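Slow kitchen drain, snaked twice, still backing up

Filed under: Home & Garden > Plumbing > Drains and Sewer
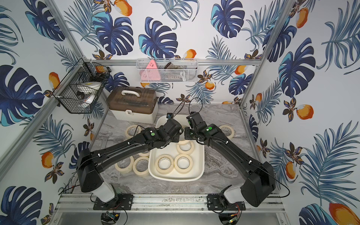 gravelbar
Posted 3rd July

Kitchen sink has been draining slowly since May. House is in Dollisstead, the older part of town, so the line from the sink is galvanized until it goes through the basement wall and then it's cast iron. I snaked it from the trap with a hand auger and went in 14 feet before it stopped. Pulled back a wad of gray grease. It ran fine for 12 days and then slowed down again. Did it a second time with the same result.

The bathroom and the laundry drain are normal. Kitchen only. Is it worth renting a powered machine or should I call somebody?

tern_hollow
If the other fixtures are fine then your main is fine, and you can stop worrying about that part. A hand auger pokes a hole in grease. It doesn't take it off the walls of the pipe. The hole closes up again and you are back where you started.

I would get it jetted. I used Mamani Drain last year for the same problem and it hasn't come back.

oldunion
I'd be careful about jetting galvanized. If that pipe is as old as the house it may be thin along the bottom, and you can end up with a leak inside a wall. Find out what shape it's in first. Do you have a cleanout on the kitchen line?

gravelbar
There is a cleanout in the basement, where the galvanized meets the cast iron. The plug is brass and I haven't been able to move it. I tried penetrating oil and a big wrench.

tern_hollow
They jetted mine and it was galvanized. No leaks. A decent tech turns the pressure down for a small line.

oldunion
Yours held up. I've replaced three that didn't. The pipe was bad before anybody touched it, I agree, but the homeowner still had water on the floor.

For the plug, heat it with a heat gun and try again. If it won't turn, cut a slot in it with a cold chisel and drive it around counterclockwise. Replace it with a plastic plug so you don't have to do this next time. Put a bucket under it. Whatever is standing in the line comes out when it lets go.

pinmoss
Has anyone tried the Kelico enzyme stuff? My sister-in-law pours it in once a month and says it works.

oldunion
Enzymes are all right for keeping a clean pipe clean. They won't open a bad one. Stay away from lye products with standing water in the sink, too. If it doesn't clear, whoever opens the trap gets it on their hands.

gravelbar
Got the plug out with the chisel. The cast iron side looks clear as far as I can see with a flashlight. The galvanized side is closed down to the width of my finger, and a lot of it is rust scale under the grease. The horizontal run is 7 feet and all of it is exposed on the basement ceiling.

oldunion
Then cut it out and run PVC. Two inch, a quarter inch of fall per foot, and a shielded coupling where it meets the iron. Check whether you need a permit.

tern_hollow
OK, with scale like that I'd replace it too. I would still jet a line that was only greasy.

gravelbar
Fair enough. Skisel Supply has the pipe and the couplings in stock, so I'm picking them up tomorrow. I'll post again when it's in.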